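Opening cabinet doors from hand-gripper recordings: what 4,000 tries got us

I've been putting off writing this up because I wanted the last batch of test runs in first, and they finished in November, so no more excuses! We have a result on the cabinet task, and it's a better one than I expected back in the summer.

Quick recap for anyone who hasn't followed along. Mukumari is our project on teaching a robot arm to do small household jobs from recordings made by people holding gripper tools in their hands. You hold the tool, you do the job the way you'd normally do it (well, a bit slower), and the camera on the tool sees what the fingers see. No arm is needed while you record, which makes it so much quicker to get a big pile of examples. Then the training side takes over and we see what a real arm can do with it.

The hard part for us has always been doors. A bottle on a shelf is pretty friendly – it stays where it is and the fingers can come in from the front. A door swings, and it swings along a curve that depends on where the hinge sits, and the wide lens bends every straight line in view, so the same cabinet edge can look like a banana in one recording and a plank in the next. Our first method, which we called Rokislow, tried to straighten the video before learning anything from it. It worked okay on drawers and was pretty sad on doors. 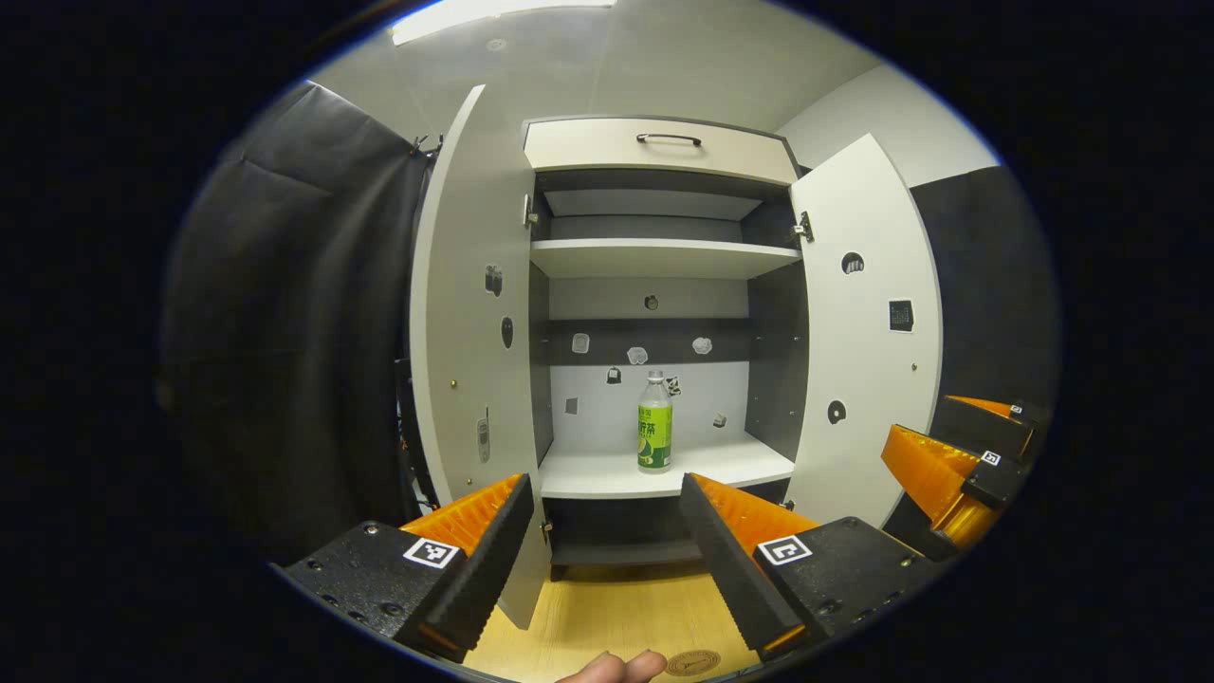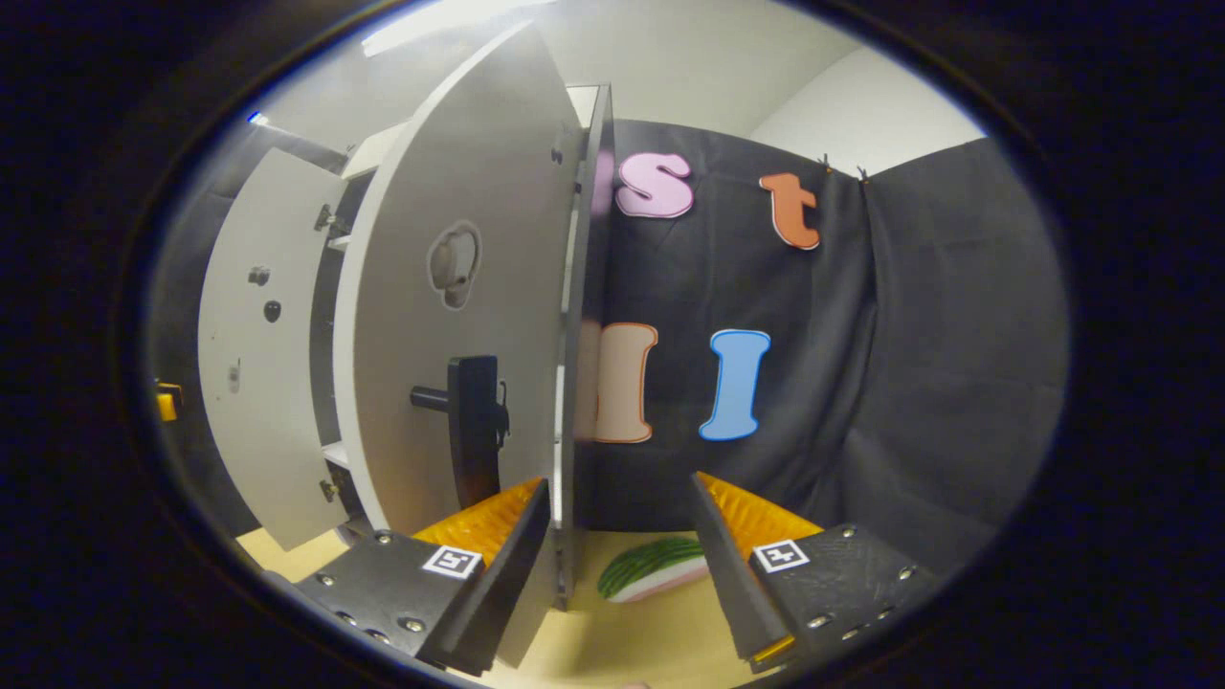

Zamora Manipulation Group – Household Tasks Team

So in the new version we stopped straightening. The method gets the curved video just as it comes, and we added one extra thing for it to guess: where the hinge line is, compared to the fingers. That's really the whole idea. We get the position of the fingers from the square black-and-white markers on top of them, and the hinge guess gets checked against how the door moves over the rest of the recording. If the guess is bad, the door goes the wrong way and the method gets told off for it.

We trained on 4,000 recordings this time. I had hoped for more, but 893 others got thrown out, mostly for tracking that jumped when the markers went out of view (my own recordings did very badly here, I swing my wrist too much). Then we ran 700 tests on the arm with cabinets it had no recordings of. The old method got the door fully open a bit less than half the time. The new one managed it in a little over four out of five tries, and the nice surprise was that drawers got better too, even though a drawer has no hinge for it to find. I have a theory about that but I'd like to test it before I say it out loud.

Now the less happy bits. Doors with lever handles are still a mess. The arm tends to pull before it has turned the lever far enough, then it pulls harder, then our safety stop kicks in and we all go get coffee. Reaching in past a half-open door is also shaky, and I think that one is on us for recording so many tries with the doors already wide open. And it's slow! A person opens a cabinet and takes out a drink in a couple of seconds, and the arm takes 10 times that on a good run.

The next round of recording is going to be all about partly open doors and levers, with more than one person on each cabinet so we don't just teach the arm one set of habits. The folks at Prarnham have offered us time in their test kitchen, so we'll get some cabinets that weren't picked out by us, and I'm really looking forward to seeing what breaks.

The training code is being cleaned up now and will go on the Mukumari page along with the recordings. The write-up of the hinge part is nearly done as well – I still owe everybody two plots and a proper explanation of the drawer numbers.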